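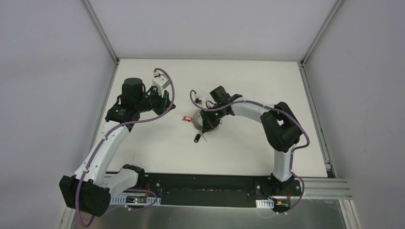
How to keep a roll of clear tape ready to use

Clear tape is a small thing, but a badly kept roll takes time every day. At Tomar we use it for closing bags and labels, and this is the way I learned to care for it.

Finding the end

Turn the roll slowly under a lamp and pass your fingernail over the surface. When you feel a step, stop and lift one corner, then the other. If the tape splits, go back one full turn and begin again.

Leaving a tab

Fold 2 centimeters of the end under itself, sticky side in. Next time you only pull the tab – no nail is necessary.
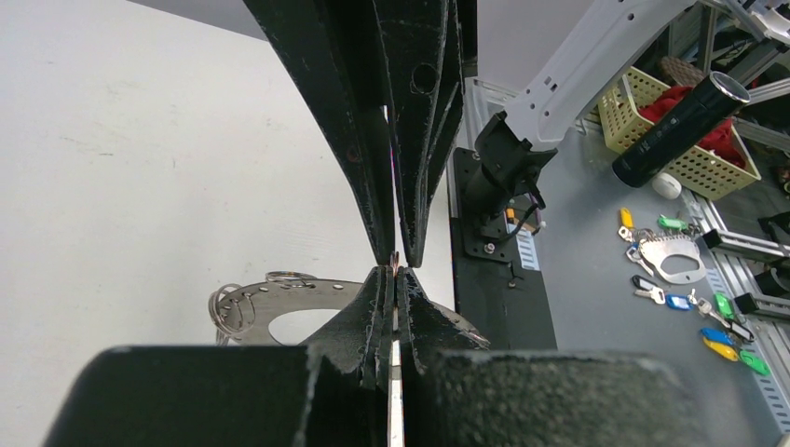

Girish Rathore
Workshop assistant, Tomar

Storing it

Put the roll flat, on a clean white surface if you have one, as dust is easy to notice there. Small things kept near it, for example key rings or a flashlight, should go in a basket with holes, so the dirt falls out and does not stick to the side of the roll.

If the side is already dirty, wipe it with a dry cloth. Do not use water. A roll of 50 meters lasts me from June until winter, if I remember the tab.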